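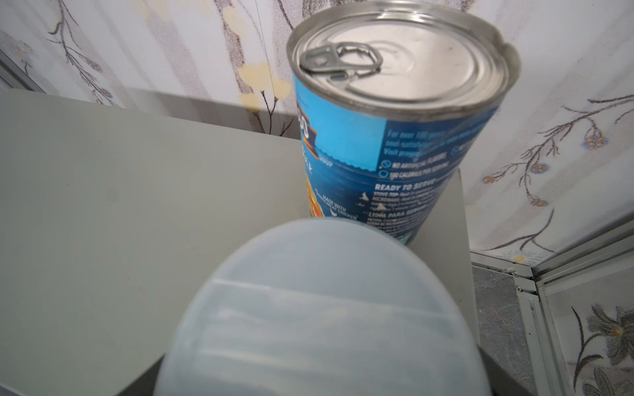

Re: Grasping upright cans with soft tips, wrist camera only

Rilside Workshop list (robotics)
April, posted 9:40 pm by the Bratine arm builder

Search this list Go Advanced

Replying in line. The quoted message is trimmed to the parts I can answer.

> I have the same style of gripper on my bench and I am getting
> a lot of slip on cylinders. Boxes are fine. What closing force
> are you using, and are the tips solid or hollow?

Hollow. The translucent ones on Bratine are a cast shell over a printed core, with an air gap at the domed end. Wall thickness at the pad is 2 mm. I tried solid tips first and they held cans no better, and they pushed the can away during closing because they did not deform until the load was already high.

I do not have a closing force in newtons. The motor driver reports current and I stop on a current threshold held for 5 consecutive samples. The loop runs at 100 Hz, so that is 50 ms of contact before the fingers are declared closed. A single-sample threshold gave false stops from gear friction, mostly in the first part of the travel.

For slip on cylinders, check finger parallelism before you change anything in software. Mine were toed in at the tips. On a box the compliance hides this. On a can the contact patch moves toward the domed end, and the can rides up or out when you lift. I shimmed the left finger mount with one layer of brass stock and most of the slip went away.

> Does the finger block the camera? Mine covers the bottom
> third of the object by the time I am close enough to grab it.

Yes, and I have stopped trying to avoid it. With the present mount the finger tip is large, out of focus and overlaps the bottom of the can in the close approach. What stays visible is the lid, the rolled rim and the upper part of the label, and that is enough to work from.

The sequence is:

1. Coarse position from a farther pose, where the whole can is in view.
2. Move to the near pose. Mask out the finger with a fixed polygon. The polygon does not need to be updated, as the finger is always open to the same width at this stage.
3. Fit an ellipse to the rim. Take the can axis from the ellipse center and the known table height.
4. Descend along the approach vector, then close.

Step 3 is where I lost the most time. The lid has concentric pressed rings, and the ellipse fit would lock onto an inner ring and report a can that was smaller and farther away than the real one. The pull tab makes it worse by breaking up the rings on one side. I now take the outermost candidate that has label color directly outside it on the near side. On a blue label against a silver rim this is an easy test. I would not expect it to hold for a can with a bare metal body.

Do not try to use the printed text for anything. On the soup can the headings are legible at close range (READY TO SERVE comes through cleanly), but the smaller lines do not, and the brand lettering goes around the curve. I spent two evenings on feature matching against a flattened label and deleted all of it.

> What about the background? I was going to buy a roll of
> plain gray paper.

I would not bother. Behind my table is a floral pattern with brown twigs and small blue and yellow flowers. The blue flowers did trip the color test at first. I fixed that by rejecting anything above the back edge of the table, which is a fixed line for each arm pose. The matte tabletop matters more than the wall. A glossy top gave me a second rim in the reflection.

> Can you post the controller branch?

It is in the Cluvareo repository under the workshop account, file set 627. The gripper code is separate from the arm code. You will need to change the current threshold and the polygon. Everything else should run as it is if you use the Palacios driver board. With another board, check the sign of the current reading first. On mine it goes negative on closing, and the code assumes that.

Open items on my side:

- The tips pick up dust and lose grip. Wiping with alcohol restores it, but I have no figure for how long that lasts.
- The camera focus is fixed. Refocusing closer would sharpen the finger and blur the far pose, so I have left it alone.
- No test yet with a can lying on its side. The rim fit will need a different starting guess.

If you measure your finger toe-in, please post the number along with the tip material. I would like to know if the shim is specific to my printed mounts or if the whole design has the problem.

Contact the list owner | Copyright Rilside Workshop | Back to top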